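Ticket 148: Round table in the small meeting room rocks and has a sticky patch
Status: Closed
Opened by: Neusa Vieira
Assigned to: Natanael Magalhães
Location: Jenmont building, second floor, small meeting room
Item: Round wooden table, Peltura
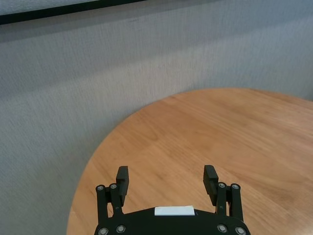
Round table and the gray wall, small meeting room.

Opened Tuesday, April 5, 2022

Neusa Vieira, 9:10
The round table rocks when anyone leans on the side nearest the wall. It has done this since we moved it over from the Hailu room. There is also a patch on the top, a bit bigger than a saucer, that feels tacky. Paper sticks to it. I wiped it with a damp cloth and dish soap and it felt the same once it dried. Please don't swap the table for one of the square ones, they don't leave enough space to get past to the door.

Natanael Magalhães, 10:40
Did it rock in the Hailu room too? And has anyone used a spray polish on it?

Neusa Vieira, 10:52
It was fine in the Hailu room, but that room has carpet. I don't know about polish. There is a can of something in the supply closet with no cap on it.

Natanael Magalhães, 14:15
Went up and looked.

Rocking: put a level on the floor first. The floor drops slightly toward the wall, not enough to cause what you describe. Turned the table a quarter turn and the rocking moved with it, so the problem is in the table. Laid it on its side on a blanket. One foot has a screw-in glide that was wound almost all the way up into the leg. The other glides are out by about 2 mm. On carpet you would not notice.

Backed the glide out to match and stood the table up again. Better, but there was still a small movement when I pushed down hard on that side. Checked the bolts that hold the top to the base. Two were loose, probably from the table being carried by its top. Tightened both by hand with a hex key. No movement after that.

Sticky patch: the can in the closet is a silicone spray polish. The care sheet for this table says oil finish, no spray polish. Tried a corner of the patch with mineral spirits on a white cloth. The cloth came away yellowish and the wood underneath felt dry and smooth. Did not do the whole patch today, as there was a meeting at 3 and the smell needs time to clear.

Neusa Vieira, 16:30
Used the table at 3 and it stayed put. Thank you. The corner you cleaned looks a little duller than the rest, is that normal?

Natanael Magalhães, 16:48
Yes, the oil comes off with the polish. It gets a fresh coat once the patch is clean. Please keep the room free tomorrow from lunch on.

Next day, Natanael Magalhães, 13:05
Cleaned the full patch with mineral spirits, three passes, changing the cloth each time. Left it 55 minutes with the window open. Went over the area lightly with a fine pad along the grain, wiped off the dust, and put on a thin coat of the clear oil from the Movo kit. Wiped off the extra after 15 minutes. Cloths laid flat outside to dry — do not ball them up and put them in the trash.

The oiled area is slightly darker than the rest for now. If it still shows in a week I will oil the whole top.

Neusa Vieira, two days later
Not sticky. Paper slides. I can find the spot if I look across it from the door, but it doesn't bother me.

Natanael Magalhães
Threw out the spray can and put a note on the closet shelf: damp cloth only on the round table. When it has to be moved again, two people, lift by the base. Will check the glides and bolts in July with the rest of the furniture on that floor. Closing.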